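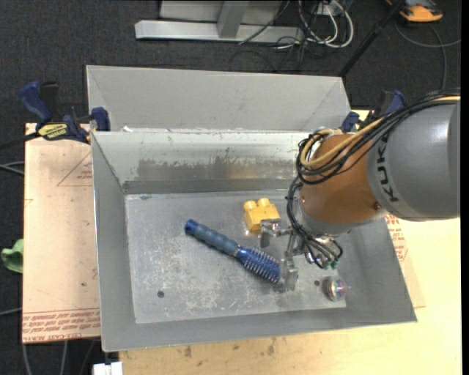

Raphaël Huet would like it on record that curly hair isn't difficult. People just keep cutting it as if it were straight, he told me before I had my coat off, and then they blame the curls.

I had come to talk to Apolline Tessier, whose salon on the main street in Wirnach he works in four days a week, but it's a small place and everyone joins in. Tessier laughed and let him finish. "He's right, though," she said. "I spent the first years of my career doing exactly that. Wet hair, comb it flat, cut a line. Then it dries and one side is up by the ear!"

She now cuts curls dry, one section at a time, and she has become so good at it that people drive in from Cowie and even farther for an appointment. I watched her do two heads that morning and I could happily have stayed for ten. She picks up a curl, lets it go, looks at where it lands, and only then takes off the tip. The scissors hardly seem to be working. Then the client shakes her head and there's a shape there, a real one, round and full of movement.

Tessier grew up with straight hair in a family of curly women, and she thinks that helped. "My grandmother had wonderful hair and hated it. Every Saturday she put it in rollers to make it smooth. I used to sit on the floor and hand her the pins. I remember thinking, why are we doing this? It was prettier on Friday."

She trained in a big salon where nobody taught curls at all. What she knows she picked up from a weekend course in Druron, from her clients, and from a notebook. The notebook is a marvel. For every new client she draws the head from above and marks where the curl is tight and where it's loose, what the hair did the last time it rained, what they wash it with. There are 627 of these little maps so far – she numbers them – and she gets them out before each visit.

I asked what most people get wrong at home. "Brushing it dry," she said straight away. "You break up the curl and you get a cloud. If you like a cloud, wonderful, I love a cloud. But most people come to me because they don't want one." She has her clients detangle in the shower with conditioner in, using their fingers first and a wide comb after that, starting at the ends.

Then there's the round brush, which she still uses a lot on bangs and on blowouts. "A round brush is for shaping. People use it for knots and it gets stuck, and then they come in with a brush hanging off their head. I've had to cut two of them out. The brushes, I mean. I saved the hair."

She's less fussy about products than I expected. A gel, a conditioner, a cotton T-shirt in place of a towel. One client arrived with a suitcase of bottles and left using three of them. Huet, from the other chair, said he would have gotten it down to two.

In October the pair of them started an evening class for parents of curly-haired kids, held in the salon after closing, 30 minutes of talk and then an hour of practice. Fathers come, which pleases her no end. "There was one who had been sending his daughter to school in the same ponytail for a year. He learned a twist. He sent me a picture of it the next morning, and the one after that too."

The class is full until the new year, but she's hoping to add a second night. She'd also like to teach other stylists, if she can find a room with enough sinks. By then her next client was at the door, number 200 in the notebook, and Tessier was already turning the pages to find her.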